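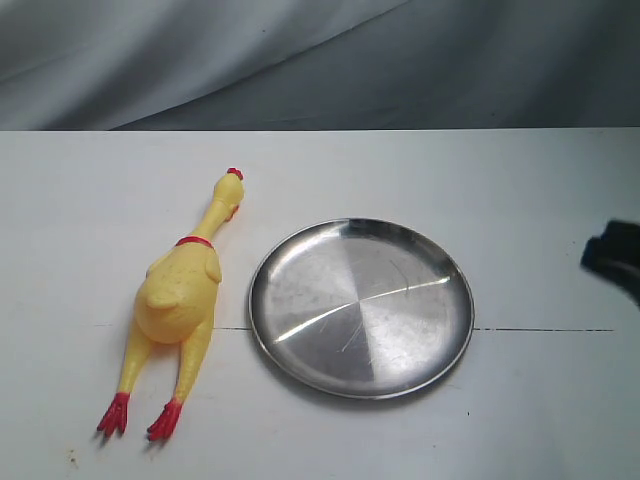 Stainless steel and soft rubber need different cleaners, and most damage comes from using one product on both. For steel, mix 3 tablespoons of white vinegar into a quart of warm water, wipe with the grain, rinse and dry at once with a lint-free cloth. Never use chlorine bleach on it; the chlorides cause pitting. A round plate like the one beside the rubber chicken is dried from the center outward. The chicken gets dish soap and lukewarm water only. Solvents make rubber tacky and lift the color from painted details.

Hard water spots: leave a vinegar-soaked cloth on the spot for five minutes, then rinse.

Squeaker toys: keep the air hole out of the water. Air-dry away from direct sun.

Storage: do not stack rubber on plastic lids. Plasticizers migrate and leave marks.

Tips compiled by Giang Hà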